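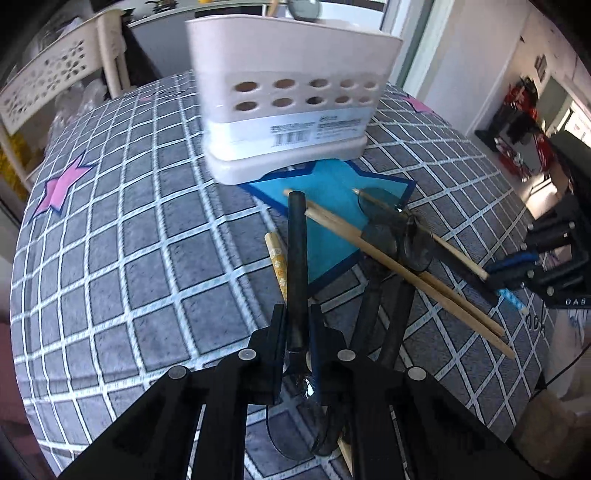

Bring Your Own Spoon

The town of Rodel, where I have lived for 14 years, holds a street supper every May. Around 400 people come. There is soup, there is rice, there are noodles from the Sala kitchen on the corner, and until recently there was a skip full of plastic forks by ten at night.

Last year the organizers stopped handing out cutlery. You bring your own or you eat bread. People complained, and a few wrote to the paper to say the supper had lost its welcome. I think the change was right, and I think other towns should copy it.

The usual case for it is waste, and that case is sound. A plastic fork gets used for ten minutes. The paper and wooden kinds sold as a cure still have to be made, boxed, trucked in and hauled off. Our supper went through 2000 pieces in one evening, because people drop them, lose them, and take a fresh one for dessert. A town budget that can't fix the drinking fountain shouldn't be buying that.

But the part that interests me more is what happens to a meal when you have to think about it beforehand. You open the drawer at home and ask what you will be eating. Soup needs a spoon. Noodles go better with chopsticks, if you can use them, and a patterned sleeve keeps a pair together in a bag. My own kit is a spoon, a fork and a cloth napkin rolled up with a rubber band. 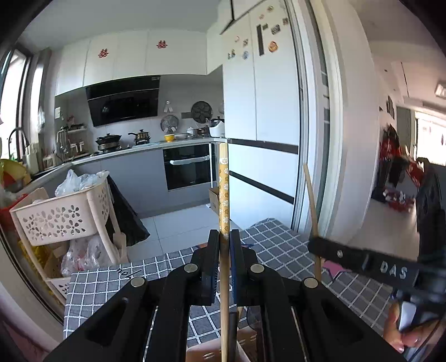

Once you carry your own things you also wash your own things, and that is where most of the complaints came from. Nobody likes a dirty spoon in a coat pocket. The answer is a tap and a bucket of soapy water at the end of each row of tables. Drilta, the next town over, set up 2 wash stands at its harvest lunch and the line moved fine.

The stronger objection is about people who forget, or who didn't know, or who are passing through. I take that seriously. A public meal should feed whoever turns up. So keep a tray of odd spoons and forks from the thrift shop, lend them out, and ask for them back. Clelenura Hall has done this for years with its coffee mugs. Some go missing. They cost next to nothing to replace.

I would not want this made into a rule for every snack stand and ball game. A person who buys a cup of chili on the way to a train needs a spoon right then. A supper planned months ahead is different – there is plenty of time to put a line on the poster, in large type, above the part about parking. Ours had it at the bottom last year, under the raffle.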